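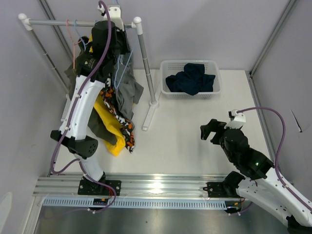

I bought the Bukwood tabletop garment rack in April for the sewing room, mostly to hold finished pieces while I work on the next one. It is a small rack with a single metal rail, two metal posts and long white plastic feet. Mine sits on a white table with a white plastic basket next to it, and it usually carries more than it should. The gray piece on the right hangs the way I want things to hang, but the patterned one in black, orange and white comes right down to the tabletop, and so does the yellow one. If you mainly have adult clothes, the height is going to be your first complaint.

Assembly took one evening. The posts go into round collars on the feet, and the rail joins the posts with plastic corner connectors. The instructions are one sheet with drawings only. I put a foot on backward and had to pull it off again, and it came out without damage. No tools needed.

The rail is the best part. It doesn't sag with a normal load, and thin hangers slide along it easily. I use slim plastic ones from Stadstead. Thick wooden hangers fit but take up too much room, and you lose a third of the rail to them.

The corner connectors are the weak point. One was a loose fit out of the box. I wrote to Bukwood and got a reply from Elsa Kemppainen, who mailed a replacement that arrived on a Friday, no charge. The new one is tight.

Stability is fair. Front to back it is solid because of the long feet. Side to side it leans a little when everything is pushed to one end. Spread the clothes out and it stands straight.

My neighbor Rami Atallah has the Kuruc rack, which is taller and has a shelf. It is the better rack for shirts and dresses, but it has to live on the floor and I don't have the floor.

Cleaning is easy. The white plastic shows dust and the odd smear of chalk, and a damp cloth takes both off.

I'd buy it again for kids' clothes, tops and folded scarves. For anything long, get something else. Four stars, with one off for the connector.

Replacement feet are sold in packs of 2 on the Bukwood site. I haven't needed them.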